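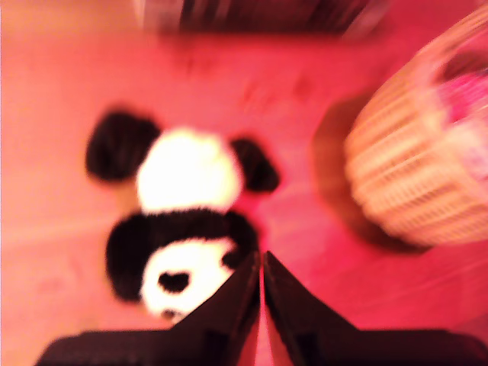
Chapter 4
Stuffed Toys and the Household Wash

Textiles in the home are not all washed in the same way. A bed sheet is one layer of cloth. A stuffed toy has an outer fabric, a filling and several seams — and each takes up water at its own rate.

In this chapter you will learn how to read a care label, how to choose between hand and machine washing, and how long a filling needs to dry. Section 4.2 uses a 530 g toy as its worked case.

Before you start, look again at the table of fibres in Chapter 3.

Key words: pile, filling, seam, care label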